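Wire basket vs. drawer for wrap, foil and parchment boxes
Forum: Kitchen Storage and Layout — 14 replies, showing selected

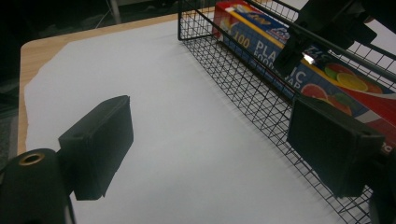

Original post
bheki_adams
Rental kitchen, one usable drawer, and it is 337 mm deep front to back on the inside. A long box of plastic wrap only goes in on the diagonal, which wastes the rest of the drawer. I have moved the wrap to a black wire mesh basket and put white paper down on the tabletop under it. The box lies lengthwise along the basket.

Questions:
1. Does open mesh hold up under daily use, or do the welds go at the corners?
2. Is there any point in lining the bottom?
3. Would you store the boxes flat or on end?

The basket will end up on a shelf at hip height, next to the stove but not over it.

Posted Tuesday, 7:40 pm

gridline_404
Flat. On end, the roll drops against the end panel and the tuck flap opens after a few weeks. Flat also keeps the cutter edge where you can find it without looking.

Welds depend on the gauge of the rim. If the rim rod is clearly thicker than the grid wire, the grid will bend long before a corner fails. My Grotero baskets are on their third kitchen and the only damage is a dent in one long side.

zmathebula
Disagree on flat. I keep foil and parchment on end in a Flitia bin with 111 mm of clearance above the boxes. You can read every end panel at once and take one out with one hand. Flat storage means stacking, and the box you need is always the bottom one.

The flap problem is real, but a rubber band fixes it.

gridline_404
A rubber band you have to take off every time you want wrap. With one or two boxes there is no stack to dig through. He has mentioned one.

zmathebula
He has mentioned one so far. The thread title says wrap, foil and parchment.

bheki_adams
Three boxes eventually. The foil and parchment are still in the drawer.

counter_depth
On lining: yes, if anything small goes in with the boxes. Twist ties and bag clips fall through or hang halfway in a coarse grid. For boxes alone I would leave it bare. Crumbs pass through and you wipe the shelf underneath.

If you do line it, use cut shelf liner with some stiffness. Paper slides when you pull a box out and ends up bunched at the back.

Second point, unrelated to the mesh. Next to the stove is a bad spot for plastic wrap. Cardboard picks up grease, and the film gets harder to separate when it is warm. Opposite side of the kitchen if you have the shelf for it.

oldpantry
Coated or bare wire? Coated mesh chips where it rubs on the shelf, and then you get rust marks. Four felt pads on the bottom corners solve this. Put them on the outer rods; they will not stick to the grid.

bheki_adams
Black finish, but I can't tell whether it is powder coat or paint. The shop label said Joubert and listed a load limit of up to 14 lb, nothing about the finish. I will add the pads.

Point taken on the stove. There is a shelf by the fridge, slightly narrower. I need to measure it before I commit.

gridline_404
Measure at the back as well as the front. Rental shelves are rarely square. Also measure the basket at the rim, where it may be wider than at the base.

zmathebula
And measure the longest box, with the flap closed. The Grernton parchment I buy is longer than any wrap box I have owned and it rides up on the end of a short basket.

counter_depth
Seconded. Parchment is the one that decides the basket size.

bheki_adams
Measured. The shelf by the fridge takes the basket with the long side parallel to the wall. The parchment fits flat if it goes in first, foil beside it, wrap on top. So one box is stacked, and it is the one I use most. I will run it this way through May and look at the corners again then.

zmathebula
Still a stack — but wrap on top is the right order.

oldpantry
Check the pads at the same time. The adhesive on the cheap ones creeps.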